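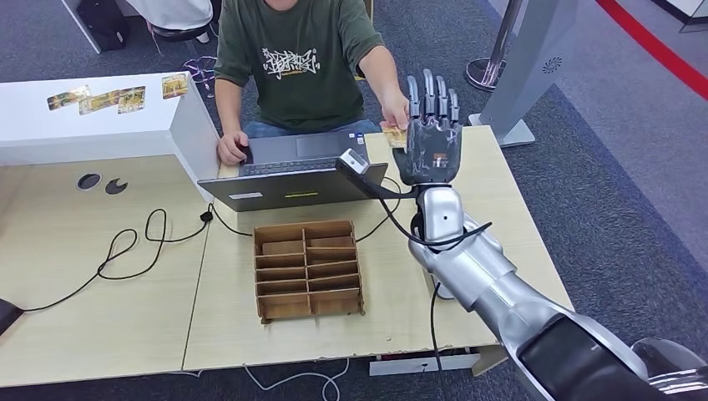 By Amerley Akolgo | 29 Jul 2023 | Robotics

The task sounds like something a toddler could manage. A person behind a table holds out a small card. The robot has its hand up, fingers spread, palm open. At some point the fingers should close, gently, and the card should change hands.

I went to Gikerau to see this because of a number. In May the team behind Wundis, a method for teaching robot hands to take things from people, put out a paper reporting 1,832 completed handovers in 2,616 attempts. That works out to 70 percent. The summary calls it "reliable handover of thin objects." I would not call a door reliable if it opened seven times in ten, and I wanted to know what everyone else was seeing that I wasn't.

Part of the answer is that thin objects are very hard. A mug gives a robot plenty to hold on to. A card gives it two faces and an edge, and the edge is what the camera sees when a person tilts it the wrong way. People tilt cards the wrong way all the time. The older approach, which the paper uses as its baseline, has the robot build a model of the object's position and then plan a grasp. With cards it does badly, and Wundis beats it by a wide margin. I have no quarrel with that part of the paper.

Wundis skips the model. It learns from demonstrations, 2,000 of them, in which a human operator steered the hand through the exchange while the cameras recorded. The network is then asked to produce finger movements straight from the pictures. Knut Voß, who leads the work, argues that the wrist cameras matter most, as they are close to where contact happens.

"From the head you see a person with a card," he told me. "From the wrist you see whether the finger is going to touch it."

Up to a point. I spent a while looking at wrist footage, and my first impression was of how little of it is the thing you care about. Fingers fill the foreground. Shiny covers throw back reflections. A round black base with scuffed paint can take up as much room as the hand does, and there are spoked wheels at the side that have no bearing on anything. A learning system will use whatever it is given. If the same base turns up in the same corner every time a grasp goes well, the network may well decide the base is important.

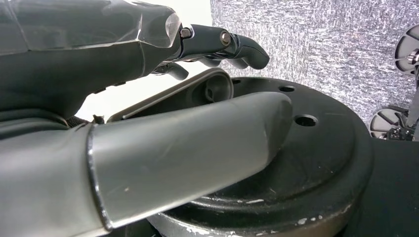 What counts as a handover

The second thing to read closely is the definition. In the paper, a handover is complete when the person lets go and the card does not fall within the scoring window. How the robot holds it doesn't matter. A card pinned against the palm by one finger scores the same as a card held neatly between two. Nor does it matter how much the person helped.

That last point bothers me most. People are generous partners. Hold a card out to a slow hand and you will push it forward, turn it, wait, and let go only when you feel some resistance. All of that is skill, and all of it belongs to the human. The tests used 12 participants, every one of them from the lab or from Fosix, the company that supplied the hand. They had practice, and presumably they wanted it to work.

Voß accepts this more readily than I expected. He says a test with strangers is planned and that the score will drop. When I asked how far, he said he would rather not guess. The paper's own breakdown gives a hint: the participants who joined last have the worst results. It is in the appendix, in a table with no comment attached.

The Opoku test

There is a decent way to check for this. It is called the Opoku test, and it swaps the helpful person for a fixed clamp with a light spring. The clamp doesn't nudge or wait. If a method still works with the clamp, the robot is doing the taking. The Wundis paper mentions the test in its related work section and doesn't run it. Voß says the clamp is "not natural interaction," and he's right, but the whole reason to use it is that it refuses to interact.

Then there is the room. The demonstrations were all recorded at one site, and so were the trials. A wrist swings around as the arm moves, so its camera takes in doorways, display lights, daylight from a window, even a rope barrier, at whatever angle the arm happens to be in. Train and test in one place and you can't tell how much of that the network has quietly memorized. Moving the robot to a different building would settle it in a week or two.

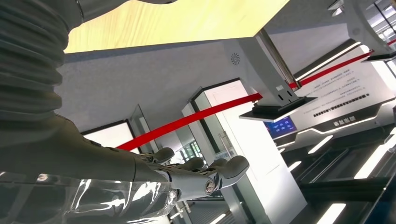

A wrist camera's view: the gray hand, the red barrier rope and the display area beyond.

I don't think Wundis is a bad piece of work. Learning the whole exchange from pictures is a reasonable bet, and the comparison with the older planning approach looks fair to me. But the claim in the summary is bigger than the experiment underneath it. What has been shown is that practiced people, in a familiar room, can get a card into this robot's hand seven times in ten.

Voß says the code will be released once the second round of trials is written up. I've asked him to include the clamp. He said he would think about it.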